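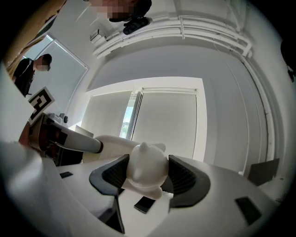

Desk Clearout, Room 8

Posting this quick before I lose the notes. Friday was the big tidy at Vrettos, all the little things that pile up on the tables and windowsills. Lefteris did the labels, I did the typing, so blame me for spelling.

White figurine, plastic. Round ears. Bear, says Aliki. Cat, says Loukia. Went down on the list as "bear/cat" and thats how it stays. Keeping it.

Black smartphone, was lying flat on a surface. Not for the giveaway box!! Phones stay with whoever put them down.

Small stuff in general: if it fits in your hand it goes in the Tasitz trays, top shelf, lids on. Bigger than that, see Apostolos.

Still to do: the shelf behind the door, the cable drawer (ugh), and the mugs. Eugeniusz has claimed 34 of the mugs as "probably mine" so we'll be talking about that.

Anything without a name on it by May goes to the Omari swap table. 

Updated 2026-04-03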